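Groleo Bench Cell Kit, reviewed after a year in a PC teardown cell

Price paid: not covered here, as ours was bought with a service plan
Used for: removing drive carriers, cables and loose boards from desktop towers
Installed at: Lulside, teardown bench

The Groleo kit is sold as a starting point for a small robot cell. You supply the arm and the controller. Groleo supplies the slotted bench top, the finger set, the wrist camera mount and the print files for a fixture plate. Setup took us 11 working days, and most of that went into the plate and the camera. The arm itself was running on the second day.

Bench top

The bench top is made of aluminum extrusion slats with grooves between them. Anything with a T-nut can be fixed to it. The slats are the best part of the kit. They're flat, they don't ring when the arm stops hard, and a tower can be laid on its side and pushed up against a stop without a full clamp. A light case will creep if the arm pulls sideways, so use a stop on two faces.

The grooves collect everything. Case screws are the worst, as one standing proud of the slat will tilt the whole tower. Our routine is a vacuum nozzle along the grooves at the end of each shift and a straightedge across the slats once a week.

Fixture plate

The plate sits to the left of the tower and has block holders near its edges and a tall post standing up from it. We printed ours in gray. The files are editable, and they need to be: the slots came out tight on our printer and we opened them by hand before reprinting.

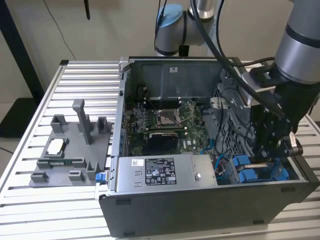
Photo: Lulside bench log, overview camera

The older Dell tower is a fair test for reach. With the side panel off, the arm has to get over the right side of the case and down past the perforated drive cage, and the power supply takes up nearly the whole width lower down. Approach from above, with the wrist turned so the cable loop stays on the outside. We lost one cable to the cage edge before we changed the path.

Groleo gives one approach height for all jobs. It is too low for this case. We added 50 mm and accepted the slower cycle.

Finger set

The fingers are long and narrow, which suits the blue carriers in these towers. They bolt on either side of a central plate. The supplied screws loosen. After 100 cycles we found play at one finger joint, and the arm began to miss the latch side of the carrier. Medium threadlocker fixed it. Check the torque at each tool change anyway.

Grip force is set in the controller. Start low. The carriers flex before they slip, and a flexed carrier binds on its rail. We settled on a setting 2 steps below the Groleo default for plastic parts.

Wrist camera mount

The mount puts the camera close behind the fingers, so the view shows the grip itself and the part of the board next to it. For fault finding it is more useful than the overview camera.
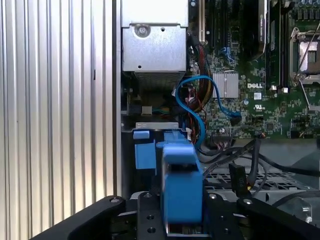 Last changed: 12 December 2019

With a blue plastic part in the fingers, the wrist view also takes in the blue SATA cable and the power wires beside the board. Those are what we watch. The vision software we use, Vumum, finds the carrier easily but has no idea of slack in a cable, so the operator holds the cycle if a wire lies across the path.

Calibration drifts. We redo it after every finger change and after any contact with the case. The printed target from Groleo curls at the corners, so glue it to something stiff.

Shiny metal is a problem. The ribbed panel and the power supply housing both throw glare, and the default exposure washes out small screws. Set exposure by hand, with the tower in place. Do not use the auto setting.

Documentation and parts

The manual covers assembly well and upkeep poorly. There is no lubrication or inspection schedule for the finger joints. Spare fingers come through Nutsugah, and our last order, placed in January, arrived with one left finger and no right. The replacement was correct.

Good
Flat, stiff bench top
Narrow fingers that fit between drive bays
Editable plate files

Bad
Finger screws supplied without threadlocker
Single approach height in the default program
Thin upkeep section in the manual

Rating: 7 out of 10. Buy the bench top and fingers. Groleo also sells a finished plate, and a shop with its own printer can skip it.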